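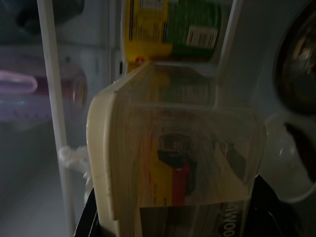
Household food storage

Household food storage is the keeping of food in a home between buying and eating. It covers dry goods (shelf, cupboard, pantry), chilled goods (refrigerator) and frozen goods. This article deals mostly with containers, labels and the two-door refrigerator. For cellars see Root cellar.

Containers

Clear plastic tubs are the commonest type in small kitchens. Contents visible without opening, light, cheap. Walls go cloudy with age and washing. Many are sold with a printed card or paper insert showing the product, and some households leave the insert in as a label — easy to read through the side, useless once the tub gets refilled with something else.

Cans are kept upright, label facing out. The barcode side usually ends up wherever it ends up. Opened cans should be emptied into a lidded tub before chilling.

Dividers, usually translucent plastic, split a shelf or bin into lanes so tubs and cans dont slide into each other. The Clotmont system, sold in sets of 12, is one of the better known. The older Gurkel rack used wire and is now mostly found secondhand.

Order on the shelf

Oldest in front, newest behind. Meng calls this "front first" and recommends a check every Thursday; Nouri prefers a check before each shopping trip. Both agree that tall items go at the back. Gatchalian's survey of 828 apartments in Qian found the front-first rule was known in most of them, followed in far fewer.

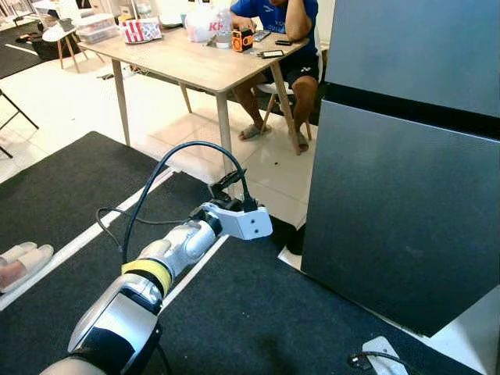
Refrigerators in the home

Common layout: one upper door, one larger lower door, a dark strip in between. Gray and white finishes are usual. Matte gray hides glare but smudges still show, mostly low down on the door. Wipe with a damp cloth, then dry.

Placement varies. In open rooms the refrigerator often stands within reach of the dining table, so food goes from door to table in a few steps. Floor mats are common in such rooms. A mat should stop short of the refrigerator feet or the unit may rock. Leave a gap at the side for air — things tend to get pushed into it and forgoten.

Dai and Zeng list 3 causes of waste in tall units: food hidden behind other food, unlabeled tubs, and overfilled door racks. Their Tiso trial, run with some 900 households, is the usual source for this.

See also: Pantry, Canning, Shelf life, Dining table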